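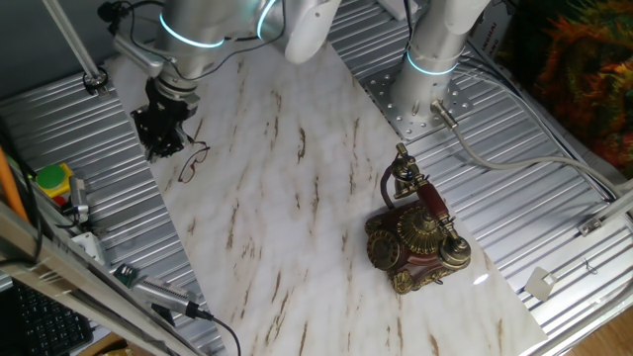 Our section of the report covers the set-up and upkeep of the Draken cell, which we took over in September from the previous project group. The cell had been idle over the break and none of the saved positions could be trusted, so we started from the mounting hardware and worked up. The second arm is bolted to a square perforated plate on the corrugated table, and its grey cable plugs in at the base. We checked the bolts on that plate first, then reseated the connector. The work surface is a marble-patterned board laid over the ridges. It can shift if someone leans on it, and a shift of a few millimetres spoils a low pick such as the eyeglasses.

Homing procedure

Power up with both arms clear of the board. Wait for the controller to finish its self-check, then home one arm at a time at low speed. We jogged the gripper down over the board in small steps and saved a new zero height. The old value was stored in the Phetsri settings file and has been kept as a backup.

Gripper maintenance

The log showed 3332 cycles since the fingers were last changed. The handbook our group inherited calls for inspection every 800 cycles and replacement at 3000, so both fingers were overdue. We fitted a new pair, wiped down the slides and reset the counter.

Faults found

One intermittent communication error, cleared by reseating the base connector. It came back once during a run of 2000 cycles. We have ordered a replacement cable and will fit it before the next set of trials.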